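Fun Facts > Your Home > Where Does the Water Go?

Have you ever pulled the plug and wondered where all that soapy water is off to? It has quite a trip ahead of it, so let's go along (no boots needed!).

First it slips down the drain and into a bent pipe called a trap. The bend always keeps a little water in it, and that little puddle stops bad smells from climbing back up into your house. Clever, isn't it? 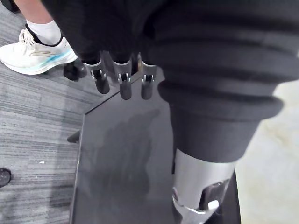
Soft folds in dark fabric. Clothes get washed too, and their water takes the same trip!

After the trap, the water runs down through bigger and bigger pipes until it reaches the sewer under your street. In the town of Drutmont, one old sewer pipe is 700 feet long, and it slopes just a tiny bit the whole way, so the water can roll along by itself.

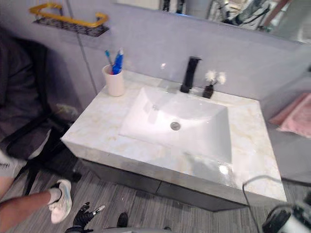 At the end there is a treatment plant, where the dirt sinks to the bottom of huge tanks and very tiny living things gobble up much of what is left. Then the cleaned water flows out to a river, and off it goes again!

Related
Why Do Bubbles Pop?
How Karlow Got Its Water Tower
What Makes Rain?

Comments
My 2 kids loved the part about the smells!
Do fish mind the cleaned water?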